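About us

Print this page | E-mail this page

Josell is a small language school above a shop that sells curtain rails. We teach evening classes in Spanish, Italian and Portuguese to adults who were told at fourteen that they had no ear for it. Most of them had a perfectly good ear and a bad-tempered teacher, and a few of them have no ear at all and are getting along nicely anyway.

We opened in February, in a cold spell, with one room, a kettle and a heater that could warm either the students or the whiteboard. The plan was to teach business Italian to the town's exporters. The town, when we looked into it, had one exporter, a maker of gate hinges, and it exported to Wales. So we put a card in the library window offering Italian for people who liked Italy, and the phone rang until tea time.

There are 56 of us on the register this year, spread over three floors of ability and one floor of building. Classes last 40 minutes longer than most people expect, as we stop in the middle for something to eat. This began as a break. It then became the part of the evening in which students spoke the most, and we had the sense to move half the syllabus into it. If you come on a Spanish night you will be asked to say what you are eating, whether you like it, and what your mother would have said about it. The past conditional has never been so well attended.

How we teach

We use the Aguirre course for beginners. It is an old course and it shows. The family in it owns a telephone with a dial and worries a great deal about missing trains. We have tried the newer ones, in which cheerful young people in good jackets discuss their goals, and our students didn't care what became of any of them. They care about the Aguirre family. When the grandmother loses her umbrella in lesson nine there is real feeling in the room.

Classes hold no more than 20, and the beginners' groups fill first. You won't be made to sing, to wear a badge with a fruit on it or to mime being a taxi. You will be made to talk, early and badly. The first evening is conducted almost wholly in the language you came to learn, with a short spell of English near the end so that anyone in distress can find out where the toilets are.

Homework exists. We set it in good faith and most of it is done on the bus outside. Our tutors can tell the bus homework by the handwriting, which goes to pieces at the roundabout, and they mark it just the same.

Each class also keeps up a thing we call the table. Someone puts a few ordinary items down and the class has to talk about them until the tutor is bored, and our tutors do not bore easily. It teaches the small words – on, beside, under, mine, not mine – that every course rushes past on its way to the airport. 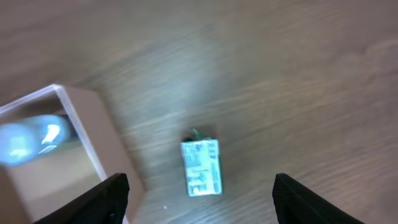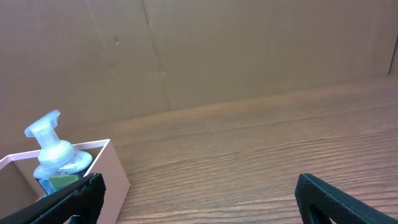

On a wooden tabletop, all of them together:
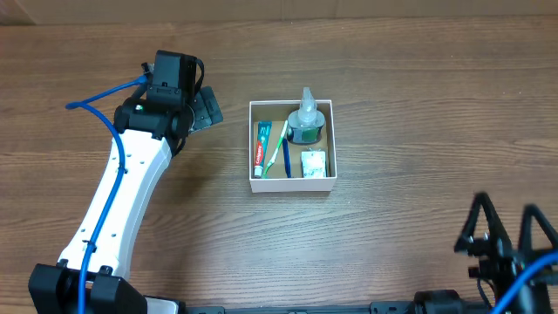
Skirnier, who came to us for Portuguese, told us that the small words were what got him through a fortnight in Porto, where he forgot every verb he had ever been taught and managed on "this one", "over there" and "the same again, please". He added that he would have liked more lessons on numbers, having paid twice for a haircut. We have put in more lessons on numbers.

Where we fall short

Pages like this one tend to be written as though the school had never had a bad term, so here are a few of ours. We ran a Greek class for one winter and it was a mistake, chiefly because our tutor turned out to prefer explaining Greece. We once let the room on our quiet evening to a choir, and then found that our evening was no longer quiet and neither was the one next door to it. Our website went missing for most of a summer. Enrolments that summer were the best we have had, and we try not to draw anything from it.

We don't do exam preparation. Drerine, on the far side of the river, do it very well and have proper desks. If you need a certificate by a certain date, go to them and say we sent you. They send us the people who want to be able to argue with a brother-in-law, and we have no complaints about the arrangement.

We can't promise fluency and are suspicious of anyone who does. After 2 terms a regular student can order a meal, ask the way, follow most of the answer and apologise for the rest. After that it depends on how much you turn up and how little you mind looking foolish in front of people who are looking foolish themselves.

Coming along

You may sit in on one evening without paying. Ring the lower bell; the upper one belongs to the curtain rail people and they have been patient. The stairs are steep and turn sharply near the top, and we have no lift, though for anyone who can't manage them we run a ground-floor class in the room behind the library. It uses the same books and has a better kettle.

Fees are payable by the term or in two halves. Bring a pen and something to write in, and tell us if there is anything you can't eat.

Page last updated May 14, 2019

Print this page | E-mail this page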